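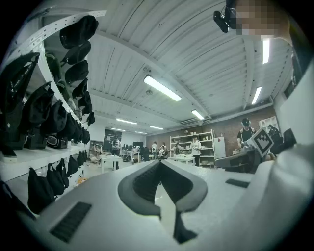
Chapter 7
Work After Automation: Tasks, Skills, and Supervision

Learning objectives

After studying this chapter, you should be able to distinguish task displacement from job displacement; describe the main forms of demonstration work; calculate the accepted rate for a recording shift; and identify the points at which a change in equipment becomes a change in working conditions.

7.1 The unit of analysis

Chapter 6 treated automation as an investment decision. The firm compared the cost of a machine with the cost of the labor it would replace and chose the cheaper of the two. That model assumes that the content of the work stays fixed while the means of doing it changes. In most workplaces the assumption fails. A job is a bundle of tasks, and automation removes some tasks from the bundle, leaves others alone, and adds new ones. The analyst must therefore begin with a list of tasks and the time spent on each.

Consider Ametti, a contract packing firm with 236 employees at its main site. When the firm planned robotic packing cells, its first estimate counted only the packers whose stations would be removed. Povilas Mets, then head of operations, asked for a second estimate that followed each task separately. Placing goods in trays could be moved to the cells. Judging whether an item was damaged could not, and neither could clearing a jam. Two tasks appeared that had been on no earlier list: supervising several cells at once, and producing the demonstrations from which the cells would learn.

7.2 Demonstration work

Demonstration work is paid labor in which a person performs a task so that the performance can be recorded and used to train a machine. It may be done by remote control of a robot arm, by guiding the arm directly, or with a hand-held gripper that the worker carries through the motion. The hand-held method needs no robot on site, so many people can record in one room at the same time.
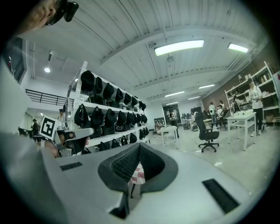 The economic output of such work is the accepted demonstration. A recording may be rejected when the object is dropped, when tracking is lost, or when the motion departs from the written procedure. The accepted rate is defined as

accepted rate = accepted demonstrations / recorded demonstrations

In a trial batch at Ametti, 953 demonstrations were recorded and 500 were accepted, a rate of 52.5 percent. Under the first pay plan, workers were paid for accepted demonstrations only. The cost of lost tracking, a fault of the equipment, thus fell on the worker. Jozefína Holub, who represented the packing staff, argued for an hourly wage with a separate quality review. The firm adopted this plan in January.

The case illustrates a general point. A pay rule assigns risk. When the equipment changes, the sources of risk change with it, and a rule carried over from manual packing may charge workers for events outside their control.

7.3 Effects on skill

An experienced packer adjusts grip and pace without stating a rule. In demonstration work the same person must follow a fixed procedure and repeat it closely. Some workers regard this as a loss of discretion. Others use the recording sessions to move into review or cell supervision. Section 7.4 compares the two outcomes at Ametti and at a smaller firm, Stiden, where 100 employees were retrained before any cells were installed.

Key terms: accepted rate, demonstration work, task bundle, task displacement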